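Can a robot arm do small cleanup chores yet?
Posted by Milagros Ibarra in Home & Shop

I run a two-person repair shop and I'm tired of clearing the bench every night. Sponges, keys, bits left out. Is any arm good enough to pick that up and put it away?

Oliwia Ostrowski
Partly. Soft things are the easy end, and a plain two-finger gripper can hold a sponge. 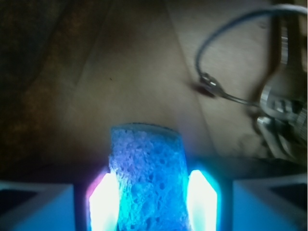
Wiping is harder, so don't buy one for that. We tried 300 pickups on a bench in July and keys gave us the most trouble. Roll the edges of your bag or bin outward so the opening stays wide. 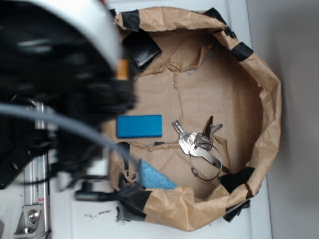
Gripper over a paper bag with keys, a sponge and a blue block inside.

Irena Szewczyk
Depends on the arm. Ask Dandelach, they rent by the month.

Eugeniusz Kozłowski
No. Get a tray.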